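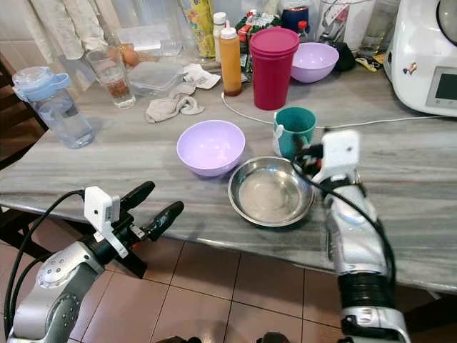
10/31/23

The office at Brisau opened at the usual hour. The morning was given over to the annual review of the residents' library, which now holds 406 titles after the transfer from Dillurik. Sixteen of these arrived with damaged spines and have been set aside for repair. The Ilta atlas is among them – a regrettable loss to the reading room until December.

A request was received from the Bansal reading circle for extended evening hours. The request was granted for a period of five weeks, with the door on the north side to be used after dark. 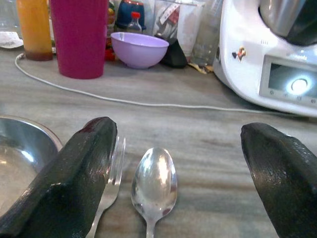
The circle's supper will be held before its first evening session, and the menu was settled this afternoon. Soup and a cold dish were approved. Each place will be laid with a fork and a stainless steel spoon, the fork to the left of the spoon, and knives will be left out. Books are to remain on the shelves until the meal has been cleared.

Correspondence was light. The new catalog cards have not yet been delivered, and a second letter was sent to the printer before closing.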